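Seung-woo Byun is halfway up a ladder when I arrive, pinning a sleeve the length of a rowing boat to the studio ceiling. "Hold that end, would you?" he calls down, and so I spend the first part of our interview as a clothes peg.

The sleeve belongs to Casado, his new series of wearable sculptures made from old theatre curtains. Each coat is worn by one dancer and trails through several rooms – the longest uses 173 metres of cloth, and it is glorious. "I wanted a coat you could get lost in," he says. "My grandmother altered stage costumes, and I used to sleep in the offcuts."
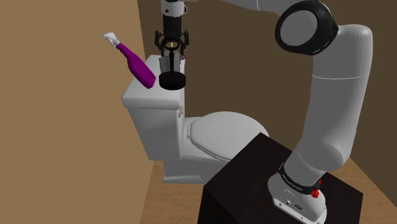
Tiltach, February 20, 2023

Byun dyes everything himself, in 3 old bathtubs behind the workshop. The reds took all winter. "Velvet drinks the colour and then sulks," he says, laughing. "You do a piece, you hate it, you come back after lunch and it's the best thing you've ever made."

His first show, Bruden, was a set of hats that doubled as lampshades, and I still remember the lovely amber light in that room. Casado is bigger and stranger. The dancers rehearse for 45 minutes at a time, the most their shoulders can take, and they have a real say in the cut. "They tell me where it pulls. I go and get the scissors."

The series opens at the Stevosar gallery in September, and he still has two hems to finish.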